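2021-09-21

**Plostance police seek witnesses after series of nighttime burglaries**

Plostance police are asking for the public's help in identifying the people behind a series of burglaries at small businesses on the north side of town. Officers have taken 23 reports since the start of the month, most of them from the streets between Veltier Avenue and the rail yard.

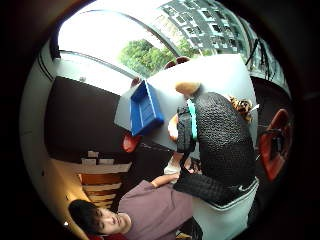
In most cases the burglars came in through a rear door between midnight and 5 a.m. and took cash, tools and small electronics. No one has been hurt. Total losses are put at more than $30,000.

Two people were questioned last week and released without charge. Detectives believe the same group is responsible for most of the break-ins and may be using a dark-colored van. 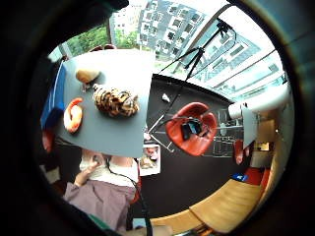
## Extra patrols

Patrols in the area have been increased and will stay in place through the end of October. Business owners can ask for a free security check of doors, locks and alarms by calling the station's front desk. Visits take 30 minutes.
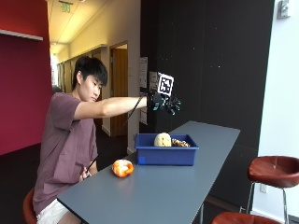 *At the table, right arm extended.*

Owners are asked to keep any camera recordings from the nights in question and to leave damaged doors untouched until an officer has seen them. 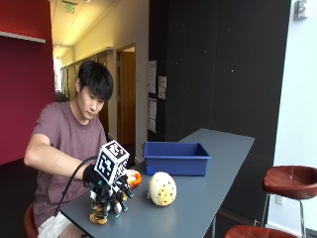

Veronika Kozma said her shop on Flima Street was entered twice in five days. "They knew which door to try," she said. "I'd like people to check their cameras, even if nothing was taken."

Anyone with information should contact Detective Kai-wen Lu at the Plostance Police Department. Callers may remain anonymous.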